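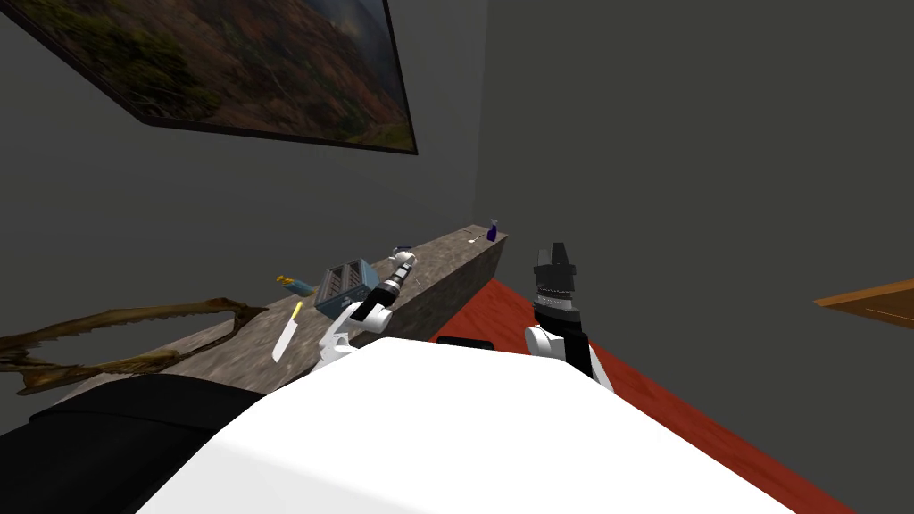

Home Talks Workshop Shop Contact
2 min read

Tamero is my two-armed robot, and tonight is about how I taught it to clear a counter. I test in simulation first, on a PC in the spare room. The counter is long and stone-topped, with the spray bottle up at the far end and the crate closer in - so reach is the first problem. Say this slowly.

The arm code is mine. Chia-jung Su wrote the planner, called Sengar. Thank her here.

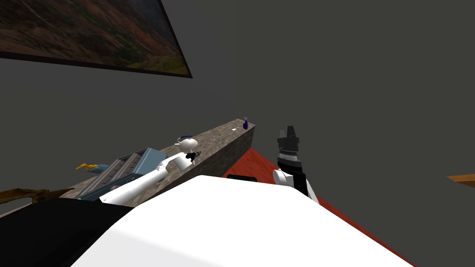 Left gripper pointing down, right one up.

Each run stops at 600 steps. I changed the wrist limits after run 15 and kept them.

Next slide is the wrist view. Point out the gap between the two black fingers and the tip of the pale curved piece in it. Pause for questions.

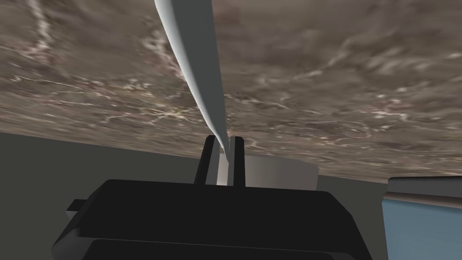
Building the real one

Frame first, then wiring. Allow 30 minutes per joint. Bring the spare Isberg board to pass round.

Related
Okach: a cheap gripper
Wiring a shoulder joint
Setting up Sengar at home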